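Gresmont releases Nolla 2, with a new grasp planner for shiny objects

Software maker Gresmont has released version 2 of Nolla, its control and planning package for robot arms and grippers. The update replaces the grasp planner, changes how the software handles bad depth readings, and adds a tool for sorting through recorded demonstrations.

The company said the release was built mostly around one problem. Polished metal, glass and glossy plastic reflect light in ways that confuse depth sensors, and a planner that trusts those readings will often send the gripper to a point that is inside the object or well in front of it.

Nolla's first version dealt with this by filling gaps in the depth map from nearby pixels. That worked on flat parts and boxes. On curved metal it tended to produce a surface that was smooth, complete and wrong.

"The old planner would pick a grasp with high confidence and close on air," said Eliécer Huaranga, who leads perception at Gresmont. "You could tune your way out of it for one object. Then somebody changed the lighting and you started over."

The new version keeps the gaps. Each point in the depth map now carries a confidence value, and the planner scores grasps using only the points it has reason to believe. If too few are left, it asks the arm for a second view before committing. Users can limit the number of extra views or turn the feature off.

Edges get more weight as well. Rims and handles usually show up clearly in the color image even when depth fails, so Nolla 2 traces them there first and then looks for depth points that agree.

Gresmont tested the planner on a set of 261 household and kitchen objects, 107 of which it classed as reflective or transparent. The company has not published success rates for the full set. Giuliana Quispe, who manages the test program, said a report is being written and will be posted with the object list so that others can repeat the work.

Much of the data behind the release comes from handheld grippers, which let a person carry out a task while the tool records camera images and motion. Those recordings are used to train the policy that proposes grasps, and the planner then checks each proposal against the arm's reach and the obstacles around it.

Sorting the recordings has been slow work. A new tool called Cident, included with Nolla 2, goes through them and flags dropped images, sudden jumps in the estimated tool position, and stretches where the camera loses track of its surroundings. Flagged recordings go to a review list and are not deleted automatically.
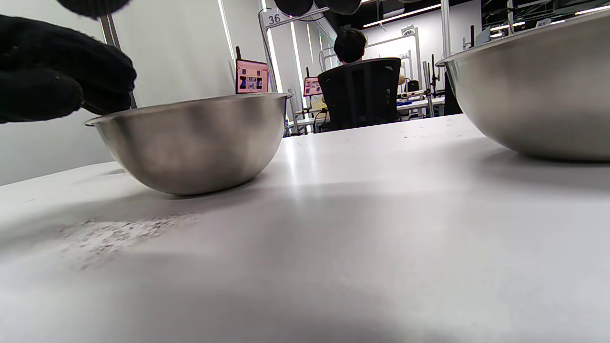 Steel bowls on a worktable, from a handheld gripper's camera. Photo: Gresmont

Octavio Ospina, a software engineer on the Cident team, said bowls were among the hardest items to get right. The inside and outside walls reflect different parts of the room, and the rim may be the only part the software can place with any certainty. Bowls standing close together make it harder, as each can show up in the side of the other.

The control side has changed less. The motion loop still runs at 200 cycles per second, and existing robot drivers should work after a rebuild. Force limits are now set per task, where before there was one limit for the whole cell. The settings file has a new layout, and a conversion script is included. Gresmont recommends checking converted force limits by hand before running an arm.

Paucar, an integrator that builds packing and kitting cells, has been using a preview of the software since February. Gilberto Agudelo, its engineering manager, said the extra views added time to some picks but cut down on stops that needed an operator.

"We would take a slower pick over a stopped line," he said. He added that the documentation for the confidence settings was thin in the preview and that his team had to work out several of the defaults by trial.

Gresmont said the documentation has since been rewritten. Support for cells in which two arms share one camera did not make it into this version. Efraín Huanca, the product lead for Nolla, said it is planned for a later update but did not give a date.

Nolla 2 is available now to current license holders at no added cost. Cident can also be installed separately and reads recordings made with the first version of Nolla. Security fixes for the first version will continue for one year.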